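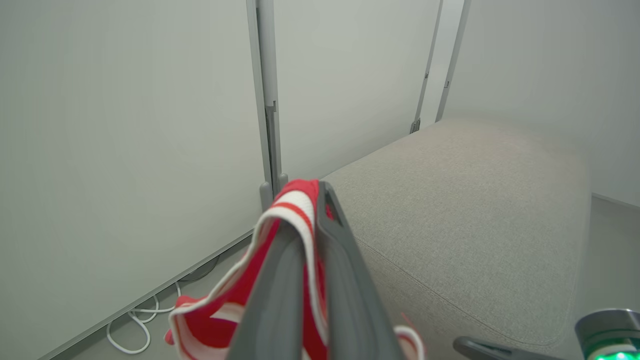 1/ Mekdale open day, a thread

Well, I finally got myself to the Mekdale open day, after saying I would for the last two years, and I have so many thoughts that you're getting the whole lot in one go. Put the kettle on. I'm on the train home with a sore back and a tote bag full of brochures, so I've got the time if you do.

2/
The demo I'd really come for was the cloth one. A red and white striped cloth, a two-fingered gripper, and a grey upholstered bench next to it. I know that doesn't sound like much of a day out! But I spent years in a hotel laundry before I moved to the office side, and I can tell you that picking up one bit of fabric and keeping hold of it is a much bigger ask than it looks.

3/
What got me was how the cloth sits once it's held. It drapes over the fingers and hangs down both sides, a big flap on one and a little loop on the other, same as when you grab a tea towel off the pile without looking. The person running the stand said that's the whole trouble with fabric. A box is the same box wherever you pick it up. A cloth is a new shape every single time.

4/
I asked if stripes made it easier or harder, which I thought was a silly question, but she was lovely about it and we ended up chatting for ages. Her view was that stripes help the people watching more than anything, as you can follow a fold by eye when there's a line running along it. She'd tried plain white in September and visitors kept squinting and wandering off to the coffee cart (the coffee was good, to be fair to them).

5/
The fingers don't match, by the way. One's a broad flat plate and the other has an opening through it, and you can see a bit of the red showing through from behind. I had a good long look at that. I forgot to ask why they're different and I've been annoyed with myself since the station, so if any of you work with these things, please tell me.

6/
There were 4 talks on the program and I made it to two. The Widmer one was on hospital linen and was pitched just right for someone like me, plenty of everyday examples and hardly any graphs. The Zeletti one was mostly about motors, and I'm sure it was excellent, but I'd had a big lunch and the room was warm, and I'll leave it there.

7/
Best number of the day came out of the Widmer talk: they've logged 1081 practice grasps on towels alone. A fellow in the row behind me said "that's one shift" and half the room laughed, you could tell straight away who'd worked in a laundry. The speaker took it very well and said she'd happily swap jobs with him for a morning so he could show her.

8/
I did want to ask the Lillano people about fitted sheets, which as we all know are the true test of any folding system, human or otherwise. They had a queue out past the door by the time I got there, and I'd promised to be home for tea, so I took a card and I'm going to email them. I'll post the answer if I get one.

9/
A few practical bits if you're thinking of the next one. Parking is down the side street, and it fills up early. It's free, but you do need to book. Wear proper shoes, it's concrete all the way through. They start packing up before the advertised finish, so do your favourite stand first and save the brochures for later.

10/
My stop's coming up. Thanks to everyone who's been replying as I go, I'll get back to you all after I've eaten. And to the three of you asking whether I got a turn at the controls: no, but there's a sign-up sheet for next time and my name's on it.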